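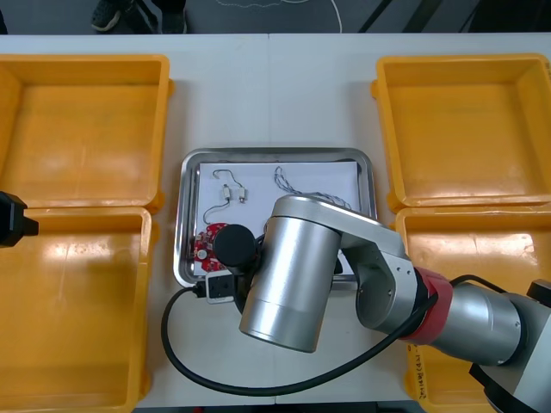
About Prutevell Evening School

Classes for grown-ups, after work, in the old Bhutto shoe warehouse on Zelside Road. Come in by the side door. The front one sticks and we've given up on it.

We teach repair, sewing, bookkeeping, English conversation and driving theory. Bread too, in winter. No entrance test, no grades unless you ask for one. You get a certificate if you come to most of the classes, and people do seem to like the certificate.

How it started

Razia Sandhu was running a sewing class in her garage. Eleven machines on two extension cords, neighbors parking on the grass. Then the bookkeeping people asked if they could share, then the English group lost their room at the library, and by January it was obvious we needed a building. Bhutto had moved out, the landlord wanted somebody in before the pipes froze, so we got the ground floor cheap. Painted it ourselves. You can still find the shoe sizes stenciled on the back wall if you look behind the coat rack.

Razia is still the director. She also still teaches Beginning Sewing and will not give it up.

Where we are now

204 students last term, across everything. 40 of them in sewing, which is as many as the room holds, so there's a waiting list. Put your name down early - we go strictly by date.

Fees are $100 a term for any one class. A second class is half. If that's a problem, talk to the office, it stays between you and the office. Materials are included except fabric and flour.

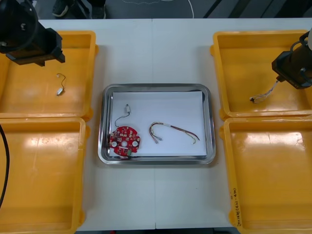 Metal tray with a red circuit board in the corner, yellow bins on both sides.

Who teaches

Razia Sandhu - director, sewing
Daniyal Sial - bookkeeping, taxes for the self-employed
Kulap Duangkaew - English conversation, all levels
Leobardo Aguirre - repair
Sipho Modise - driving theory, bread

Daniyal kept the books for a trucking company before he came to us and he teaches out of real ledgers with the names blacked out. Bring a calculator, not your phone. Kulap runs two groups, the early one is quieter and the late one goes over time pretty much every night. Newcomers can sit in on either before they pay. Sipho's two subjects have nothing in common, we know. He was a bus driver and then a baker and he's good at both.

Everyone on the list is paid. Wanted to say that, people ask.

What a term looks like

Ten weeks. Doors at 5:30, classes at 6, coffee at 7:15, out by 9. One open Sunday near the end, when families come through and the sewing group hangs up what they made. The bread sells out fast. Parking behind the building, please leave the two spaces by the ramp.

Kids are OK in the coffee room if they're with somebody. Not in the sewing room, too many pins. We're still working on proper childcare, there's a sign-up sheet so we can see how many would use it.

If you miss a week just come back the next one. You dont need to call. If you miss three we'll call you, mostly to check you're all right. 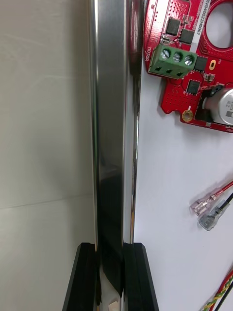
Prutevell Evening School - Repair Department

Lamps, radios, toasters, sewing machine motors, the odd doorbell. Leobardo started the department with his own tools and a borrowed table and it's now our second biggest class. First weeks are plugs, fuses, reading a simple wiring diagram. Soldering after that. By the end you should be able to open up something that's stopped working and make a decent guess at why. No microwaves and no TVs, please don't carry them in.

Bring your own broken thing from week 4 on. Write your name on it. Last term we ended up with three identical kettles and a long discusion.

Good eyesight helps, or good glasses. We have magnifiers on stands. Spare parts mostly come from Zumar Hardware two doors down, they give students a discount if you show the class card, so hang on to the card.

Getting in touch

Office is the first door on the left, open from 4:30 on class nights. Leave a message any other time and somebody will ring back, usually Razia, usually from the car. Registration for next term opens the week after the open Sunday. Forms at the desk or we'll mail you one.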